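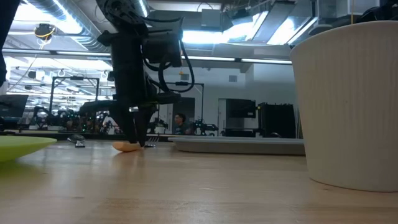
Why does it take so long to put away the dishes and silverware for one meal? Most of the time goes into deciding where each thing belongs, and the carrying part is pretty quick.

I picked clearing the table for my project in our Home and Daily Living class, mostly because I do it every night and I'm slow at it. The write-up was due 10/10/18, so I had a couple of weeks to try different ways of doing it.

## What I did

I used a plain wooden table and ordinary stuff: a fork, a lime-green plate, a long gray tray, and a big off-white container. I wanted small things in the mix too, because small things are what slow me down at home. A fork is easy to grab by the handle, but if it's lying right up against something else you end up chasing it around first.

I tried two methods. In the first one I took whatever was closest to my hand and put it away, then went for the next thing. In the second I did all the silverware, then all the small stuff, and left the plates for the end. I timed both with my phone and wrote everything in a Platau notebook (the cheap kind with the graph paper -- I like the little squares).

## What I got

Over the whole project I spent 3722 seconds clearing tables, which sounds like a lot until you turn it into an hour and a bit. My best full run was 171 seconds, sorting by kind. My worst was 300, and that was a grab-whatever run where I kept walking back to the same end of the table because I'd missed a spoon. Twice!!

Sorting by kind won most nights. It lost when the silverware was spread all over the place, and I think that's from the extra steps around the table. I'd like to try it again on the round table at my aunt's.

## Stuff I would change

I should have set the table the same way every time. I eyeballed it, so some runs were easier than others and I can't tell you by how much. I also didn't count rinsing, and I went back and forth on that -- my mom says rinsing is part of clearing.

Still to do: type up the timing pages and add the chart.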